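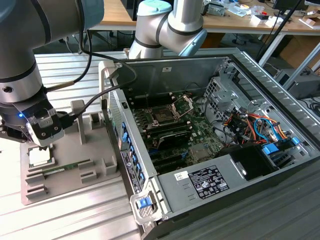 When should a processor socket be inspected on an open tower? Inspect it before a processor is brought to it, with the machine disconnected from power and the socket fully open to view.

Open Chassis Inspection: Checklist and Comments
By the Workshop Safety Office, Costello Building
December
3 minute read

Applies to all desktop towers serviced at the Cesanton benches. Record each item as Pass, Fail or Not Applicable. A failed item shall be reported to the bench supervisor before work continues.

1. Power cord removed and stored away from the bench. PASS
Comment: Cord placed on the Skandia shelf. Lockout tag 14 attached.

2. Chassis stable, with side panel removed. PASS
Comment: No movement under light hand pressure.

3. Walkway behind the bench clear to 24 inches. FAIL
Comment: A carton of spare panels was found in the walkway. It was moved to storage and the item was passed on reinspection.

4. Processor socket and memory slots. PASS
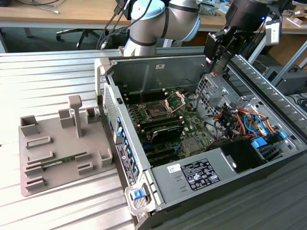
Socket contacts are easily bent and must never be touched with fingers or cloth. Inspectors shall use the bench magnifier and allow enough light to reach every row. The retention frame on this tower stands lifted open, and it shall remain so until the contacts have been checked and the result entered. Memory slots are to be checked for dust and foreign matter during the same visit.

5. Internal cables free of cuts and pinching. PASS
Comment: Spare cable ties removed from the work area.

6. Bench fasteners tight. PASS
Comment: Two loose bolts were tightened. The Zinditz torque card is due for replacement.

7. Powered equipment at the bench: fasteners and moving joints. PASS
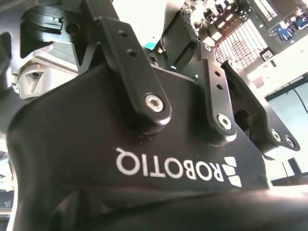
Item 7. Robotiq gripper, linkage arms and silver hex-socket screws.

Comment: Hands are to be kept clear of all linkages while power is available.

8. Checklist filed with the service record. OPEN
Comment: To be filed by Thursday, 4 p.m.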